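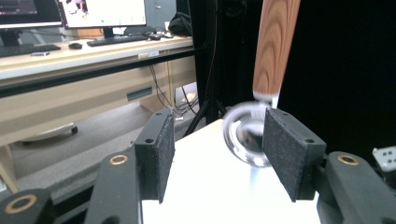 Courses > Product Basics > Handouts > Week 2: Hanging and Resting Objects

Notes typed up fast from class, February 18, 2026. Read before lab.

Main idea: an object at rest needs its weight held up. From below = resting. From above = hanging. Hanging things settle with the center of mass under the hook, so long thin items go close to vertical.

Stands. Base first. Wide, flat, low. Tall thin pole is fine as long as the load stays over the base. Load way out on an arm = tipping moment, so measure hook distance from the pole, not from the hub edge (lots of people lost points on this one).

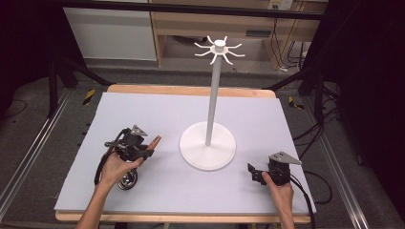
Arms going out all round means you can balance one side against the other. Sketch it from the top, mark each load. Worked problem: 200 g hung 65 mm from the pole. Moment is weight times distance, dont forget to convert to meters.
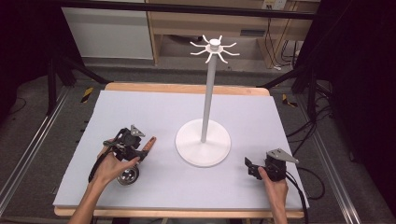 Fig. 2. Mug tree, no load. Round base, single pole, curved hooks.

Upturned tips stop things sliding off. Mugs easy, closed handle. Spoons depend on the hole or loop at the handle end. Heavy end down. 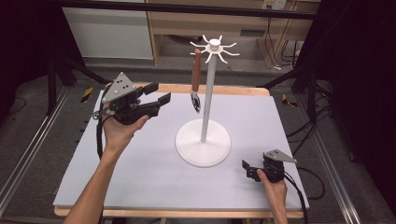
For lab: draw the forces on a hung spoon, then on teh whole stand. Two diagrams, dont merge them. Spheres on flat surfaces next week, read the Sfeir sheet.

14 comments | 2 shares

This site uses cookies. Accept | Settings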